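Notebook — dual-arm cell, Willana bench, shared workshop
February, entry opened 7:40 in the evening

Carried over from last entry: left arm drifts at the wrist when the hose is pulled tight; marker task still needs a usable grasp order; cell frame out of square at the rear left corner. Only the first two get attention tonight. The frame can wait until the slab comes out again.

Controller on the Luvon supply, both arms homed, speed limit at 200 mm/s for anything that comes near the other arm. Markers on the marble, tray and mesh basket left on their walls. Collision volumes for both are in the config, so take them out of the config as well if you unscrew them.
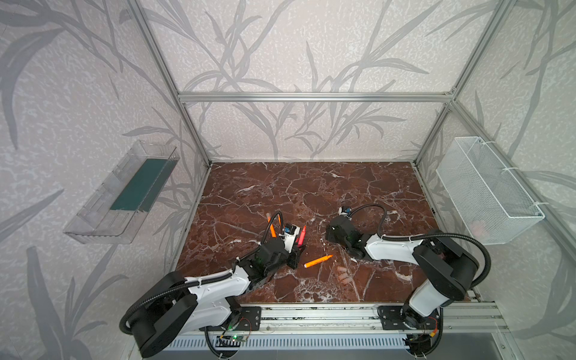
Reading time: 3 minutes

Started with the left gripper working among the markers and the right one parked low on the slab, just right of center. Parking it there keeps the right elbow out of the left arm's sweep, but the forearm cable loop stands up high and the planner knows nothing about it. Added a keep-out cylinder above the right forearm, radius 100 mm. Ugly, and it costs reach toward the back wall.

Markers lying flat are a different problem from markers standing up. For a flat one the approach has to come down across the barrel. For an upright one the fingers come in from the side and the wrist rolls, and the roll is what drags the hose. Wrote these as two separate routines and dropped the combined one from last month.

Hose: moved the tie on the left upper link one position toward the shoulder. Slack at the wrist is better. Joint 5 error with the wrist fully rolled is still there but no longer grows from cycle to cycle. Logged 300 cycles of wrist roll with the gripper open, no load. The log is in the Sturkuvside folder, same naming as before.

Both arms at the center

Next, the face-to-face pose. Both grippers come in over the middle of the table with the markers bunched at the left one. This is where the base calibration shows, as any error in the spacing on the rail lands straight in the gap between the fingers.

Commanded gap and measured gap disagreed. Loosened the right mounting plate, pushed it against the stop, tightened the bolts in a cross pattern, re-ran the touch-off. The two values now agree within what I can read on the calipers. The stop itself is a scrap of angle and should be replaced with something machined. The Konstantinidis drawing has a proper one, if anybody wants to cut it.

With the markers pointing up and leaning at different angles, the right arm has a narrow way in. Going in over the top works on paper. I would rather have the left arm turn away first and give up the time.
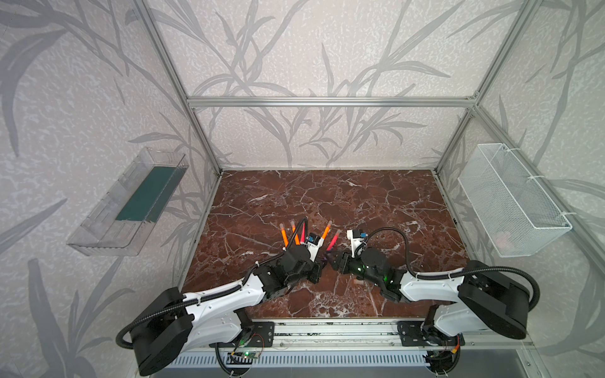
Wrist view

Exposure on the wrist camera is still too long. At working speed the markers near the gripper smear and the detector returns two edges for one barrel. The wall and the slab are usable in the same image, so light level is probably fine for a shorter setting.

The slab pattern is the other nuisance. White veins get picked up as marker edges, worst where the vein is thick and runs straight for a stretch. Filtering on color first, then on shape, removes most of it: orange, pink and purple are all far enough from the red-brown. The caps are the weak spot, pale and translucent, close to the veins in value. For now the grasp point is computed from the colored body alone.

Two markers lying side by side get merged into one blob if the color threshold is loose. Tightened it. A marker by itself, clear of the rest, should be taken first; the sort order now goes by distance to nearest neighbor.

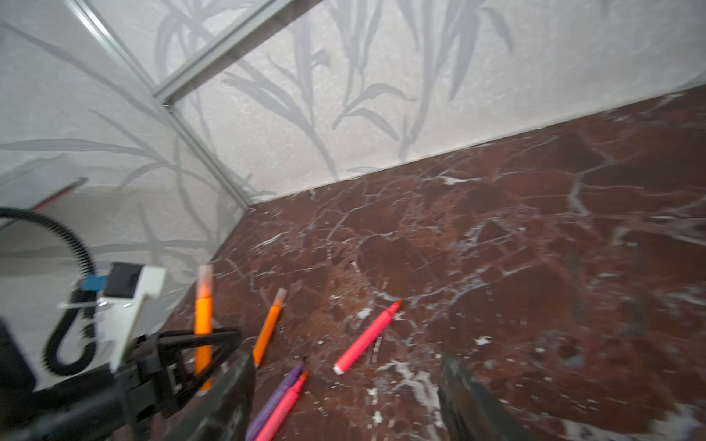

Small parts

Switched to the small cylindrical pieces after the markers. They are translucent, beige-pink, and show up badly against the cloudy white part of the slab. On the darker stone they are fine. Kept them between the two grippers so either arm could be assigned.

Right arm raised and pointed left, left arm low over the orange marker. Clearance in that pose is good, and the hose on the right arm has room for its curve. I would use it as the default waiting pose for the right arm in place of the one on the slab.

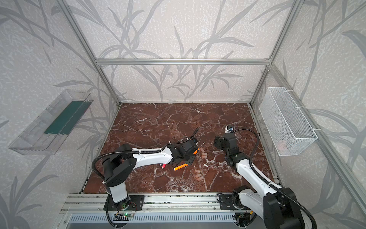
Workshop notes by the cell maintainer
Role: controls and wiring, Willana bench

Wiring: the leads at the front rail need strain relief on both sides. Green LED on the left board was lit all session. Connector on the right-hand board is a push fit with no latch; swap it before anyone runs the arms unattended.

Config saved as revision 628. It includes the keep-out cylinder, the two grasp routines and the new sort order. It does not include the waiting pose, still typed in by hand.

To do:
Shorter exposure on the wrist camera, then repeat the detector run
Machined stop for the right mounting plate
Latching connector, right board
Square up the rear left corner when the slab is out
Waiting pose into the config

Power off at the wall 10:15, arms left resting on the foam blocks.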